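Otus Evening Classes
Sewing Outerwear for Kids, handout 4: seams that keep the rain out
Notes by Anahera Costigan

Shared 15 times

Okay, so last time we got through fabric choice and I ran out of breath before I got to seams, and seams are where most homemade raincoats let you down. Sorry to those of you who already cut your pieces. You're fine, just don't sew the shoulders until you've read this.

Start with the needle hole. Every stitch makes one, and every one of them is a tiny open door. I sat down with my son's old jacket one evening in January and counted the stitches along one raglan seam, because I am that sort of person, and got to 341. One seam! The fabric in between was perfectly good and the kid still came home with a damp shoulder.

What the labels are telling you

You'll see a number in millimeters on the bolt or in the shop listing. That's the water column, meaning how tall a column of water the fabric can hold up before it starts to push through. For a child who walks to school and stands around at the bus stop, 3,000 is plenty for our purposes. For a toddler who sits down in puddles (mine did, constantly) go higher on the seat and knees, since sitting and kneeling press the water in much harder than rain does. You can mix fabrics in one suit. Put the tougher one in the pants.

The number is for the fabric only. It says nothing at all about the seams, and I wish more shops would say so.

Taped, welded, or just sewn

A sewn seam with nothing over it is fine for a windbreaker. I wouldn't send anyone out in real rain in it.

A taped seam is sewn first and then covered on the inside with a heat-activated strip. This is the one we're doing. You need the right tape for your coating — polyurethane tape for PU-coated fabric, and please don't guess, ask me. The class stock is Torna tape in the narrow width, and there's a roll in the drawer under the pressing table.

A welded seam has no stitches. It's lovely and soft and it needs a machine we don't have, so I'll pass over it.

How we'll do it

Sew with a long stitch, 3 mm or so, and a fresh microtex needle. Short stitches just make more holes and can perforate the fabric like a stamp. Use clips, no pins anywhere except inside the seam allowance. Finger-press the allowance to one side and trim it down to a bit less than half the tape width.

Then the iron. Low heat, no steam, and a pressing cloth between the iron and the tape at all times. Do a test strip on scraps first! I have melted a sleeve in front of a full class and I'd like to keep that record to one. Press, lift, move along, don't slide. Let it cool flat before you tug on it. If a corner lifts, warm it again and press with a wooden clapper.

The places where seams cross are the fiddly part, especially underarm and crotch. Cut a little round patch of tape and press it over the crossing as a last layer. The Fairweather pattern skips this step, I've no idea why, so write it onto your sheet.

Hoods

Detachable, please, for anyone still running around a playground. Snaps that pop open when the hood gets caught, and no drawstrings at the neck. Use elastic around the face opening. If you're on the Lastura pattern, the snap markings are a touch too near the zipper, so shift them back a finger's width and check on the child before you punch anything.

The snaps make holes too, of course. Put them on the flap outside the taped seam and you don't need to worry.

Washing

Cool wash, zippers closed, no fabric softener ever. It coats the outside and the water stops beading. Hang to dry, inside out first and then turned. Don't store it folded tight in the bag all summer, either — the coating can crack along the creases.

For next class

Bring your two front pieces, your back piece, and three taped scraps, including one you're unhappy with. Bring the unhappy one especially, we learn a lot from those. Pattern paper is 80 cents a sheet from me, coins are great.

Questions go in the comments and I'll get to them when my own laundry is done.

2 comments

Get the next handout by email. You can unsubscribe at any time. 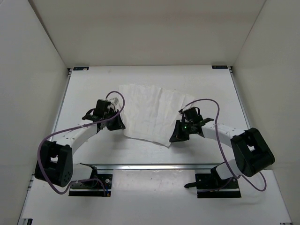
Thin white cloth with soft wrinkles, on a white tabletop.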